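About Altberg Walking Holidays

Altberg is a small tour operator running self-guided and led walking holidays in the hills and along the quieter coasts. We plan the route, book the rooms, move your luggage and give you a number that is answered at any hour you are likely to be on a path.

How we started

The company began as a luggage transfer service with one van, taking bags between guest houses for walkers who had made their own bookings. Customers kept asking us which places to stay in, and after a few seasons we were doing the booking as well. The van work is still part of the business and you can hire it on its own if you already have your rooms.

What we offer

There are 60 routes in the current programme, graded from gentle to strenuous. The shortest trips last three nights. The longest is the Torkell Round, which takes 10 walking days and reaches 1,346 metres at its highest point. It is open from June until the end of September, depending on snow.

Led groups have a guide and no more than 10 guests. Self-guided customers get printed maps, route notes and the same notes for their phone. We walk every route again before each season and change the notes where a bridge, stile or bus stop has moved.

Prices start at 915 pounds per person, sharing a room, with breakfast and luggage transfer included. Flights are not included. Single rooms can be had on most routes for a supplement, but they are few in the mountain huts and go early.

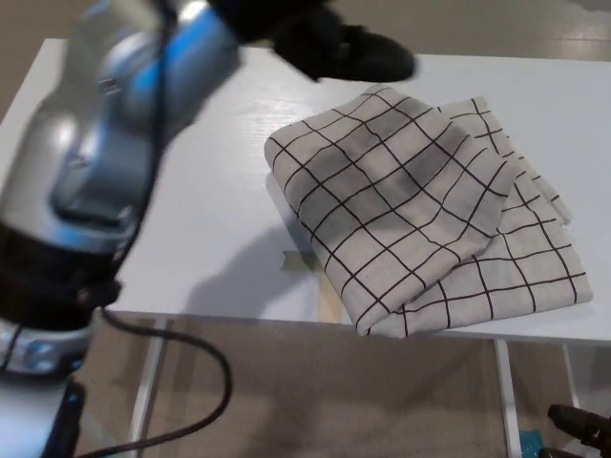

Our sister companies

Altberg is part of a group of three. Prolis arranges cycling tours and hires out bikes, and Sriwong runs small-group trips in northern Thailand between November and February. Each has its own office and its own terms, so please check whose name is on your booking form before you ring.

Booking and contact

New dates are put on sale in October. A deposit holds your place and the balance is due eight weeks before you travel. The office is open from 9am to 5.30pm, and we answer most emails by the next working day. Brochures can be posted free of charge to UK addresses.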